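Jornada de puertas abiertas en Purkeck, 20 de octubre de 2023

El autobús lanzadera salía de la estación de Prellville cada 30 minutos, según el folleto. Según el conductor, salía cuando se llenaba. Llegué con el segundo grupo y con una pegatina de visitante que ya no pegaba.

Purkeck ocupa una antigua fábrica de botones, y la visita empieza por lo que queda de ella: una vitrina con 2.271 botones, cifra que figura en una placa de latón más grande que la vitrina. Pregunté quién los había contado y me señalaron el mostrador del café.

El café, por cierto, a cargo de Guvon. Caliente. No diré más.

De la sala Pangilinan esperaba poco y me quedé casi una hora. Es la de los juegos y los cacharros de mesa, con ocho puestos y un cartel que pide no llevarse las piezas. Supongo que el cartel tiene su historia. A mi lado, un señor con corbata estuvo un buen rato buscando un ladrillo que le hiciera juego con otro y se marchó disgustado. Los ladrillos son de los grandes, los de tamaño Duplo, que uno recuerda enormes y que siguen siéndolo cuando se pisan. También hay vajilla de colores, por si a alguien le apetece jugar a recoger la mesa, cosa que en mi casa no ha conseguido nadie.
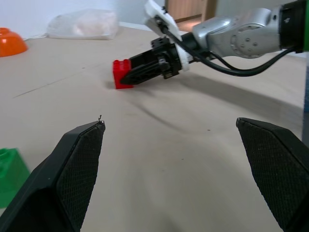
Ladrillo rojo de tetones redondos en una mesa beige, con un cuenco naranja a la izquierda.

La tienda cierra el recorrido. Bolsa de tela, 8 euros; bolsa de tela con un botón cosido, bastante más. Dicen que pasaron 600 visitantes y yo diría que coincidimos todos en la cola del guardarropa. Repiten en marzo. Llevad calcetines gruesos, el suelo de la nave grande está helado.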